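**Waltia Hand Controller and Demonstration Recorder**
Page last changed Aug 16, 2025

Waltia lets one person show a robot arm a job by doing it through the arm. You hold the controller, the arm follows your hand, and the recorder saves the joint positions, the gripper opening and every camera view with one shared clock. It works with a real arm on a bench or with a simulated one on the screen, and the files come out the same either way.

## What you get

- Hand controller with a squeeze trigger for the gripper
- Foot switch (start, stop, throw away the last take)
- Recorder software for Linux, one licence for each workstation
- The Drarnach room set for simulated work
- 42-page printed handbook

The controller weighs 108 grams and comes with a three-metre cable. There is no wireless version. We tried one and the lag made small grasps tiresome.

## Controller modes

**Follow.** The gripper copies your hand at full scale. Use it for reaching across a table or a chest of drawers.

**Fine.** Hand movement is cut to a quarter. Most people switch to this for the last few centimetres above an object, then switch back.

**Hold.** The arm stays where it is while you move your hand to a more comfortable place. Press the side button once to hold and again to let go.

The trigger is proportional, so a half squeeze gives a half-closed gripper. If you would rather have plain open and shut, set it in the Controls tab.

## Recording

Each take is saved in its own folder. A take you throw away with the foot switch goes to a bin folder and stays there until you empty it. Replay runs any take back through the simulated arm at normal or half speed — do this before you send one to a real arm.

The Carnegie starter pack is sold separately and holds 1,296 finished takes, all recorded with this controller. Names and notes for each take are in plain text.

## Drarnach room set

Furnished rooms with tiled walls and plank floors, and small things to work with on top of the furniture. You can move any object, or have the recorder shift them a little between takes. Camera positions are yours to choose and can be saved with the room.

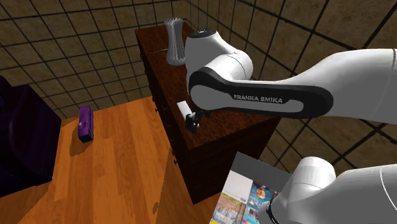
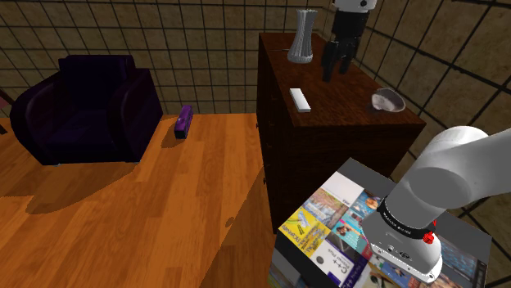
**Lorna Innes**
Product Manager, Grosow

## Price and ordering

The full kit is £1,743 plus VAT. Extra licences and spare cables are priced on request. Orders go to Ruaridh Moffat in the sales office, and questions about fitting the controller to an arm you already own should go to Theophilus Tsikata — please give the arm's model and software version when you write.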